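Open House at the Girard Street Lab

Members who signed up for the Cenitz open house on Tuesday, January 29, 2019 spent the afternoon watching how everyday chores are recorded for training robots. Tala Abou Jaoude, who runs the lab, kept the talk short and went straight to the tables. The grippers are held in the hand, one on each side, and a person does the job with them at a normal pace. The fingertip pads are black and rough, and visitors asked how fast they wear down. Her answer was that it depends on the task, and that shoes are hard on them.

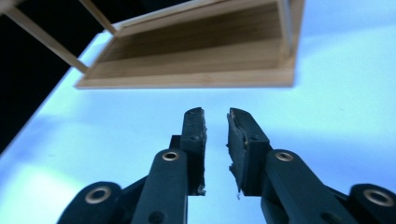
Shoes on the Rack

The second table drew the longest line. The job was to pick up a pair of suede work boots with the two grippers and put them away on a three-tier bamboo rack.

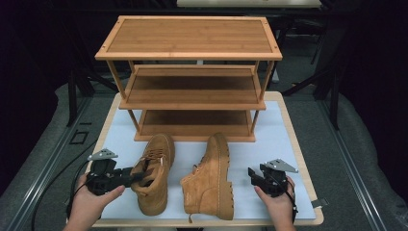
Tala said the lab wants 2,000 recordings of this one task before moving on to the next. Boots are slower than sneakers — the collar is soft and the sole is heavy, so the grip has to be chosen with care. Guests could try it for themselves at a practice table, and most needed several tries.

The lab plans another open house in August. Space will be limited again, so please sign up at the Dotley Library desk if you would like a place.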